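작업 노트 / 상판 마감 시험, 6월

오전에 오일 한 번 더 올리기 전 상태 확인.

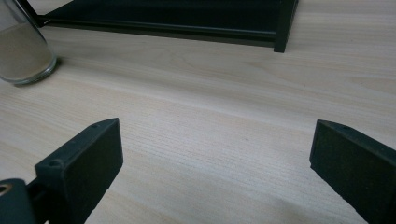 밝은색 상판. 왼쪽 위에 유리병, 그 옆에 검은 트레이.

상판은 Flinwood에서 받은 판재로 짠 것. 결이 촘촘하고 색이 고르지 않다. 가운데 쪽은 거의 흰 띠처럼 밝고, 군데군데 조금 진한 황갈색 줄이 섞여 있다. 창 쪽 빛을 받으면 차이가 더 커 보인다. 처음에는 사포질이 덜 된 줄 알고 다시 밀까 했는데, 손으로 만져 보면 단차가 없다. 나무 색이 원래 그런 것으로 보고 그냥 간다.

작은 검은 점이 여기저기 있음. 먼지인지 나무에 박힌 점인지 모르겠다. 마른 천으로 한 번 닦고, 그래도 남는 것은 연필로 표시해 둘 것. 긁어내지 말 것. 지난번 견본판에서 칼끝으로 파냈다가 오일이 그 자리에만 진하게 먹었다.

지금까지 한 순서
- 사포 120, 180, 240. 결 방향으로만.
- 진공으로 빨고 천으로 닦음.
- Mahlangu 오일 얇게 1회. 14분 두었다가 남은 것을 닦아냄.
- 17시간 건조.

표면은 무광이고 매끈하다. 광을 더 낼 생각은 없다. Rimantas Jõgi는 왁스를 한 겹 올리자고 했는데, 컵 자국이 오히려 잘 남을 것 같아서 보류했다. 2회차 오일까지 올려 보고 다시 이야기하기로 함.

물건 놓는 시험
유리병은 바닥에 모래 같은 고운 가루가 깔린 그대로 쓴다. 병이 두꺼워서 따로 채울 필요는 없을 듯. 보고 싶은 것은 둥근 바닥 테두리가 자국을 남기는지다. 여섯 시간 두고 들어 볼 것. 들 때 끌지 말고 수직으로.

검은 트레이는 모서리 다리가 상판에 바로 닿는다. 닿는 면적이 작아서 눌림은 병보다 이쪽이 더 걱정이다. 눌린 자국이 보이면 Ato 펠트 패드를 붙이고 같은 자리 말고 옆으로 옮겨서 다시. 패드는 서랍 둘째 칸에 있다. 접착면이 오래된 것은 버릴 것.

아직 모르는 것
결이 왼쪽 아래에서 오른쪽 위로 비스듬히 가 보이는 방향에서는 무늬가 괜찮은데, 의자에 앉아서 보면 물결무늬가 좀 튄다. 방 안에서 상판을 어느 쪽으로 돌려 놓을지 정해야 한다. 다리 고정 구멍이 대칭이라 어느 쪽이든 조립은 된다. 돌려 보고 결정.

오후 메모
2회차용 천을 새로 잘라 놓음. 쓴 천은 물에 적셔서 뚜껑 있는 깡통에. 말리려고 뭉쳐 두지 말 것.

뒷면은 아직 1회차도 안 했다. 앞면만 먼저 끝내면 판이 휠 수 있으니 오늘 안에 뒷면도 한 번은 발라야 한다. 뒤집기 전에 위에 있는 것은 모두 선반으로 옮기기. 받침목에는 깨끗한 담요를 깐다.

3000번 패드는 마지막 오일 뒤에만 쓴다. Clirkbridge 쪽에 재고를 물어봤고 아직 답이 없다. 안 오면 안 쓰고 끝낸다.

다음 사람에게: 병과 트레이를 들어낸 시각을 이 줄 밑에 적어 주세요.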